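Home | Reviews | Guides | Forum | Contact

Review: Cenitel Good Practice Kit for Bin Picking Cells

Saturday, June 4, 2022

Our lab bought the Cenitel kit after comparing it with the one from Jenderow. The price was 1,410 dollars, with shipping from Villalba. In the box there is a printed handbook, a set of check sheets and a folder with templates for your own cell rules. There is no hardware, so please do not expect it.

The handbook has 4 chapters. The best one is about the work area. It asks that the bin is fixed to the table before any program runs, that cables on the arm have enough slack for the full wrist turn, and that the teach pendant has one agreed place to rest. These are simple rules, but in our team everybody had a different opinion about them before.

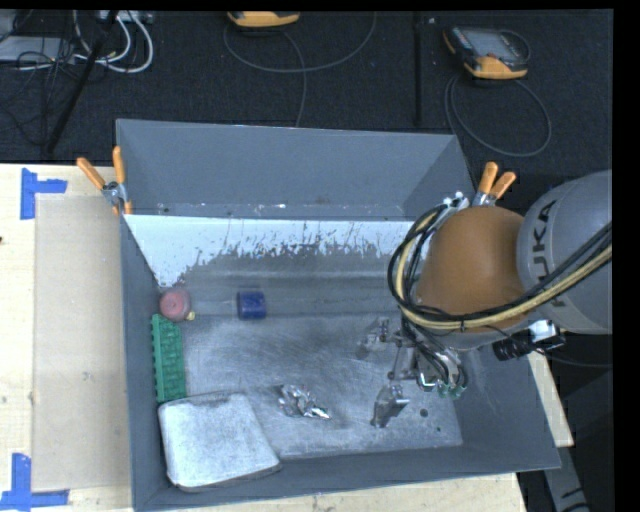
The chapter about test objects is also useful. It says to mix hard, flat and shiny things, and to write down the condition of the bin floor, as scratches can confuse the vision system. I agree with this rule very much. We lost nearly 3 weeks last September looking for an error which was only a reflection.

What I like less: the check sheets are too long. After 1,000 picks you must fill in the complete form again, also when nothing was changed. The chapter on safety distances sends you to the official standards and explains little, so a beginner will need other help. The binding is weak too.

I give it four stars from five. For a small lab like ours in Hellcombe it is worth the money, if you shorten the forms.

12 shares | 5 comments

We use cookies to improve your visit. Accept | Settings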